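April, past 11 at night

Should be asleep. Writing fast before I lose it. First proper choir rehearsal in the new hall and my throat is like sandpaper. Peadar picked me up at six, car full of folding chairs, had to sit with my knees up by my ears.

Few pictures dropped in here before I get going.

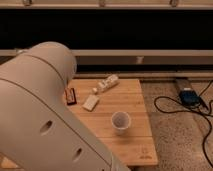
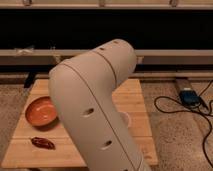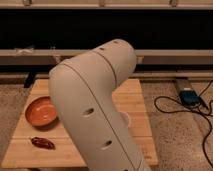
Wood and pale curves, all four. 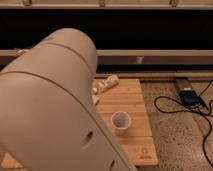

Question I keep asking myself: do I sing alto or go back to soprano for the summer concert? Alto. Decided on the drive home, said it out loud at the lights so it counts. The top A in the Lindqvist piece has been gone since the winter cold and I'm tired of mouthing it and hoping.

Told Margit. She runs the altos and she just said "good, sit by me" and handed me her spare copy, all marked up in purple. Breath marks everywhere. Half of them crossed out again. Will have to rub some out or I'll never find my notes.

Anyway the rehearsal. Warm up too long. Áine had us humming with our tongues out, then sirens up and down, then that thing with the lips that makes my nose itch. Then straight into the Lindqvist, no piano, which was brave of her. We sank. Started in D, ended somewhere south of it. She hit the chord at the end to show us and there was a sort of groan from the basses.

Second go was better. Third go the middle page came together, the bit where the altos hang on the one note and everyone else moves around us. I never knew that was there! All these years up top with the tune and I never once listened down. Felt it in my ribs. Stayed on it maybe too long, Margit poked me with a pencil.

The hall is dry though. Old church gave you everything back twice as nice and this place gives you nothing, you hear every t and s. Four of us came in early on page 9 and you could have picked us out from the street. (Me. I was one.) Sinéad says it'll make us better. Sinéad also says that about cold water.

Break was short. Tea urn wouldn't heat so it was orange squash and the end of a lemon cake. Muireann cornered me about the concert program, wants me to write the notes again, wants 300 words by the end of the month. Said yes before I thought. I don't know a thing about half of these composers. Last year I wrote that the Gedus songs were "haunting" and my sister still brings it up.

Also she wants to swap the order so the loud one goes last. I think she's right but Áine won't like it, she wants the quiet one last with the lights down. Stayed out of it. Ate cake.

After the break the folk songs. Fun. Fast. Words a mess. I've been singing "over the heather" for 2 weeks and it's "under the heavens." Peadar has been singing something else again, I could hear it from across the room and I still don't know what it was. Tenors very pleased with themselves tonight. There are more of them now, three new since Christmas, one of them can really sing and knows it.

Got home, couldn't eat, had toast standing up. Phone was at 2 percent so no recording of the middle page, am cross about that, wanted to play it to Mam. Will ask Sinéad, she records everything.

To do before next week:
learn the alto line pages 9 to 14, with the piano app, slowly
email Muireann and ask for a list of who wrote what
black shoes to the repair place, heel is gone
give Margit back her other pencil
lozenges, the honey kind

Thinking about the A again. Bit sad. I had it for years and it was easy, it just sat there, and then one morning it wasn't. Turned 43 and it packed its bags. Margit says it might come back in the fall if I leave it alone. Maybe. Not going to go poking at it in the shower every mornig like I have been.

But that held note. Want to do it again right now, would wake the whole street.

Rain starting. Left the towels on the line, they can stay there. Peadar's picking me up earlier next time becuase the chairs have to be out before the kids' dance class lets go, so I need to leave work by five, need to tell them tomorrow. Don't forget.

Bed.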